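In Defense of the Outline

I own a board with the shapes of things drawn on it. It is white, it lies flat on a table, and every blue piece that belongs to it has a place marked out in advance. The round piece goes in the round place. I am a grown adult with a mortgage, and I find this more restful than anything I have paid a professional for.

My view, which I have now defended at two dinners and lost both times, is that we give up on boards like this far too early in life. We hand them to toddlers, we clap when the star goes in the star, and then around kindergarten we take them away and replace them with things that have no outlines at all. Group projects. Email. The drawer under the microwave.

Look at what the outline is doing. It tells you where a thing lives before the thing gets there. It tells you, when you're finished, that you're finished. And when something is missing it tells you what, by shape, so you don't have to stand in the garage with your hands on your hips trying to remember what used to be on that shelf. A good mechanic knows this, and has the wrenches traced in marker on the pegboard. So does anybody who has ever rented out a kitchen and drawn a skillet on the wall behind the skillet. The rest of us own 20 identical clear bins and a label maker that ran out of tape in March.

I should say how I got here. I was cleaning out a closet, which is how most of my opinions start, and I found a shape sorter from when my kids were small. Nadton made it, and as far as I know Nadton no longer makes anything. Half of the pieces were gone. I sat on the floor and put the other half in. Then I dumped them out and did it again. My daughter, who is in college, walked by and asked if I was okay in the voice people use for dogs at the vet.

So I went looking for one meant for someone my size. There is a whole market for this, most of it dreadful. The adult versions are apologetic. They come in walnut. They are called things like "mindful objects" and they cost as much as a decent chair. Harnuvum sells one with pieces so nearly alike that you need reading glasses and a strong lamp, and the box promises 250 combinations, as though what I had been missing was more combinations. I sent it back. I get plenty of nearly alike at the hardware store, where I once bought the wrong furnace filter three times running.

What I wanted was plain. A flat board, a few chunky parts in one color, pegs you can get hold of, and lines you can see without bending down. Nastlow makes a set close to that, intended for classrooms, and it arrived in a box that said so in letters large enough for the mail carrier to read.
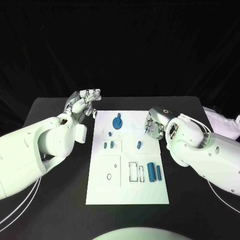

The first thing you notice is how much you get wrong when you hurry. I would have told you I could match a disc to a circle without supervision. But there's matching and there's seating, and seating takes a bit of wiggling, a small correction, sometimes a full retreat. A piece that is almost in is out. You can lean on it all you like. I have leaned on a lot of things in my life that were almost in, including a dishwasher rack and one career, and the board has a way of bringing them to mind.

The second thing is color. I've come around to the view that all the parts should be the same color, and I'll argue it with anyone. Once you make the circle red and the square yellow, you've turned a question about shape into a question about paint, and people will cheerfully answer the paint question and never look at the shape. This is how I packed for our last move. Everything went into boxes by colored sticker, green for kitchen, orange for office, and I felt like a general. When we unpacked, there was a green box with a lamp, a single boot and the good scissors in it. Very green, that box. Told me nothing.

The objection I get, usually over dessert, is that life doesn't come with outlines and we had better get used to it. My brother-in-law likes this one. He has a workshop where every surface is a pile, and he says he knows where everything is, and he does, provided you don't need it that day. I've watched him spend most of a Saturday looking for a chuck key. I'll grant him that you can't draw a line around a marriage or a tax return. But an awful lot of what wears me down in a week is smaller than that and would take an outline perfectly well. Keys. The other pair of keys. The lid to the blue container, if there ever was one.

A better objection came from a neighbor who teaches second grade. She said the trouble with the board is that it can only ever be right in one way, and that kids who get too fond of it grow up to be people who alphabetize spices. I alphabetize my spices. I thought about it for a few days anyway. She has a point - there ought to be something in the house that can be put together wrong and turn out interesting. We have a junk shop armchair and a soup pot for that. I just don't think it needs to be everything in the house.

My copy of the Suwannarat catalog, which I get because I once ordered a coat hook, lists 3842 products for getting organized. I went through it with a pencil. There are baskets, caddies, risers, nests, and a carousel for vitamins. Nearly all of them are places to put things. Hardly any will tell you which thing, and I would trade the lot for a fat marker and a sheet of shelf paper.

I did do the junk drawer. I emptied it, lined it in white and traced around what was worth keeping. The tape measure has its circle now and the flashlight has its long shape with the bump. There's also one outline in the back left corner I traced and can't identify, sort of a bean. I've left it there in case the thing comes home.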